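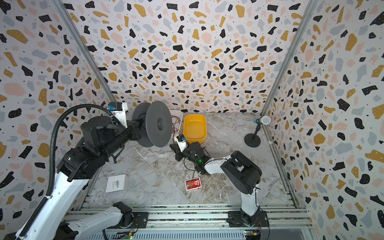 Winding up a loose cord is the chore I bring up whenever a friend asks me if robots can do the housework yet. Everybody wants to hear about laundry and dishes, and I get it, I want to hear about those too, but a tangle will teach you a lot in one afternoon and it won't break any plates. One arm has to hold the spool and the other has to go find an end, and with the spool clamped upright like that, both flanges facing sideways, the second arm has to come at it from above or from the front without bumping the rim. Look too at how the red stuff hangs over the edge of the white tray. You or I would scoop that back in without thinking. A machine has to be taught to, or it has to have seen it enough times to pick it up on its own, and a good part of this page is about how to find out which kind of machine you've got.

I wrote the first version of this for the Resska page back in January, and so many of you wrote in with the same questions that I've redone the whole thing from top to bottom. It's meant for people who have a pair of small arms (or can get some time on one) and would like to run a chore test at home or in the shop that means something when it's over. Pour yourself a coffee, I do go on a bit.

What you'll need

Two arms that can both reach the middle of the table. If only one of them can, you have a different test, and a harder one.

A spool with wide sides. Mine came from Peeters, out of the odds and ends bin by the register, and any wide one will do. Narrow sides let the cord slip off and then you spend your evening grading the spool.

Cord, 150 inches of it. I started out with 500, feeling very ambitious, and never got through a single run before supper. Soft cord is kinder than stiff. Thin wire is the hardest of all and I'd save it for later.

A shallow bin or tray for the tangle, and a second container in another color. Pick colors your cameras can tell apart in the evening with the lamp on.

A timer, and a notebook or whatever you like to write in. I keep my log in Rando, which is only a plain table with a timestamp on every row, but it spares me from reading my own handwriting.

Step one: write down what done means

Please do this before you turn anything on! I've sat in a garage in Nudham and listened to two perfectly nice people argue over whether a spool with a foot of cord trailing off it counts as wound. For my own tests, done means all the cord is between the flanges except a tail no longer than my hand, the spool is sitting in the second container, and nothing got knocked to the floor along the way. Yours can be looser. Just have it on paper.

Step two: do the chore yourself, one-handed if you can stand it

Time yourself doing it the normal way first. Then put on a pair of thick winter gloves, use only your thumb and two fingers on each side, and do it again. My normal time is under two minutes. My glove time was 306 seconds, with some language. The glove time is the one I compare the machine to. It gives you a much kinder picture of what a simple gripper is up against, and you'll find out for yourself where the trouble spots are. For me it was catching the loose end. I must have pinched at it and missed over and over, and I knew right where it was.

Step three: make the mess the same way every time

Drop the cord into the bin from shoulder height, let it land, and leave it alone. Resist fluffing it. If a loop goes over the rim, it goes over the rim. I used to lay the end out nicely where the gripper could get at it, and my scores that month were wonderful and didn't mean a thing.

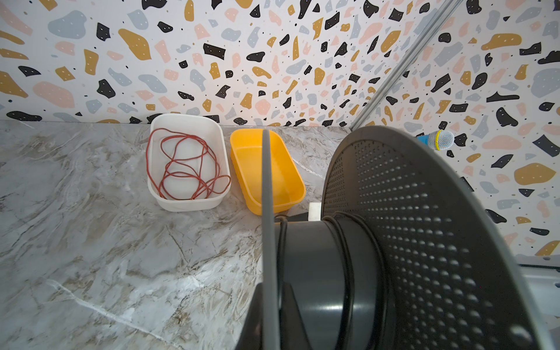 Put the second container right up beside the first one if you want to make the reaching harder, or a hand's width away if you're only getting started. Whichever you choose, mark the corners on the table with a bit of painter's tape so everything goes back to the same spot between runs. I also like to leave a few ordinary things sitting around, since no kitchen counter I've ever met was bare. A snack packet is good, or a small box. Keep them out of the direct path at first and move them closer as you get braver.

Step four: run it, and keep your hands in your lap

Nine runs is plenty for one sitting. Start the timer when the arm first moves and stop it when the spool is let go, or when you give up. I give up at ten minutes. Write down every time you touched anything, even the little nudge you gave the bin because you couldn't bear to watch. Especially that one. A run with a nudge in it can still be interesting, but it goes in its own column.

Keep the stop button where you can reach it without leaning over the arms, and send the cat out of the room.

Step five: score the pieces as well as the whole

I break the job into finding an end, getting it onto the spool, making the first wrap, carrying on winding, and putting the spool away. Give each piece a yes or a no. You'll very likely see what I see, which is a column of yeses for holding the spool and putting it away, and a pretty sorry column for finding the end. The first wrap is somewhere in between and depends a lot on the cord. If your arms can take up the slack while the other side turns, do write and tell me how you got there, as mine tend to wind happily until the cord snags on itself and then keep right on pulling.

So can they do the chores yet?

My own answer changes a little every time I redo this page. For picking up a thing that keeps its shape and setting it in a bin, I'd say yes, on a good day, in a spot they know. For anything floppy, I'd say not without me in the chair next to them, and when I'm in the chair I could have wound it myself and started the potatoes. I still think it's worth the testing. Small shops that coil cable all day would be glad of even a slow helper, and slow bothers them a lot less than it bothers me.

If you run the test, send me your definition of done along with your times. I'm putting together a page of them, and I'd like to have a few with stiffer cord before I move on to extension cords, which I've been putting off.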